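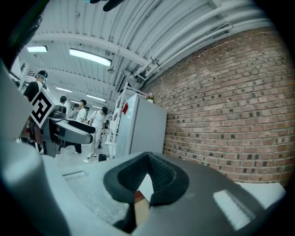
Esetari

Esetari is a soft, lightly sweet porridge of millet and mashed squash, traditionally given to babies as one of their first real foods and happily eaten by everybody else at the table too. It comes from the hill villages above the town of Gresunus, where nearly every household has its own way of making it, and where people will tell you at some length why the version down the road is too thin.

Name

The word is usually taken to mean "small spoon" in the local speech, though older cooks use it for any food mashed by hand. In the neighboring valley of Vavham the same dish is simply called squash porridge, and it is made a good deal thicker.

Preparation

The millet is rinsed well, soaked overnight and then simmered in plenty of fresh water until the grains burst and go creamy. The squash is baked whole in its skin (many families say this keeps the flavor in), scooped out, freed of its seeds and strings and pressed through a sieve. The two are stirred together over a low flame and loosened with a little cooking water, breast milk or formula when the porridge is meant for a baby.

No salt, sugar or honey goes into the baby's share. Honey in particular is kept away from children under one year old. Once that portion has been set aside, the rest of the pot gets butter, a pinch of salt and sometimes toasted pumpkin seeds, which are left off for little ones, as they are a choking risk.
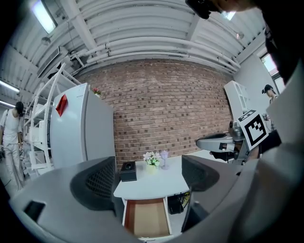 A small table with white flowers and a stemmed glass.

Serving

Babies usually meet esetari at six months or so, when they can sit up with support and hold their heads steady. The first servings are smooth and quite runny, just a spoonful or two, and the porridge is left coarser as the child learns to chew. It is served lukewarm, and whatever is left in the baby's bowl is thrown out. Untouched porridge will keep for two days in the refrigerator, and it freezes nicely in small covered trays.

Variations

The Huenchumán style, named for a farm on the north side of the hills, swaps half of the squash for stewed pear and is a great favorite at breakfast. Other cooks use sweet potato or carrot when the squash has run out in late winter.

Festival

Gresunus holds a porridge supper every August, when the new millet comes in. At the supper of Thursday, August 8, 2024, the kitchen served 731 bowls, 205 of them in the smooth style for babies, and 41 households brought pots of their own.

See also

Millet porridge
Winter squash
Baby food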